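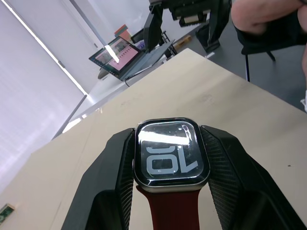
Line dance for a wedding when half the guests can't dance?

posted by twostepmittens

My cousin's reception is in June and I got put in charge of "one dance everybody does together" (I opened my big mouth at dinner, my own fault). We've got 86 guests, toddlers up to great-aunts. I know the Electric Slide and that's it! Is there something easy I can teach in 2 songs or less? The hall is the Clirex Room, long and kind of narrow, if that matters.

Clirex_regular

I've danced in that room a bunch. Go with the Cupid Shuffle, the song tells you what to do so you barely have to teach it. Turn everybody to face the short wall at the start, or the back rows end up in the cake table. I'd put your best dancers on all four sides too, so there's always someone to copy after a turn. My group does 16 counts with no music first, then straight into it.

heelsoff

electric slide is fine lol people love it

Nuvia Nan

I'd skip anything with a grapevine if the aunts are in heels! We did a plain stroll down the middle at ours, two lines, couples go down one at a time, and my grandma went three times. Pick a slow song.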